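Husden Notice Rule

The Husden notice rule is a local law on how a landlord may enter a rented home while the tenant still lives there. It takes its name from the town of Husden, where it was first adopted, and it is fondly remembered by the people who worked on it as a very long winter of very long meetings.

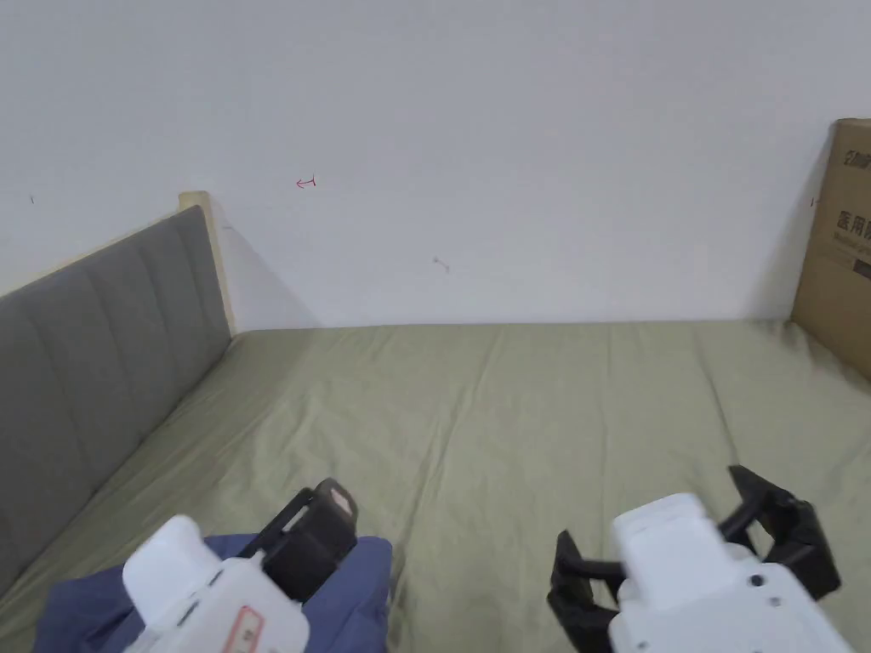
Last changed in February, 16 edits in total

Under Section 202 of the town code, a landlord must give written notice at least six hours before coming in, and the notice has to say who is coming and what for. A note under the door will do, and so will an email if the tenant has agreed to it. Fires, burst pipes and the like are left out, as you would expect - though the landlord still has to leave a written note afterward.

The best-known case is Terner v. Dong, in which a tenant complained of over 16 visits without a word of warning. The court held that each visit counted as a separate breach. 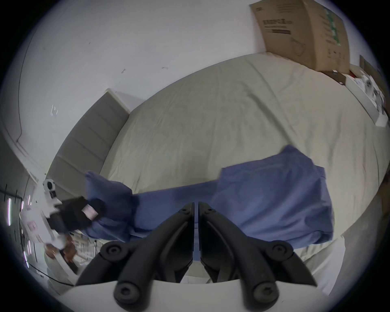 Later changes

Section 252, drafted by Deming Shen and Zhuoran Yu, carried the rule over to rented rooms in shared houses. The neighboring town of Vurnetti has since taken up much the same wording, with a longer notice period for sales viewings.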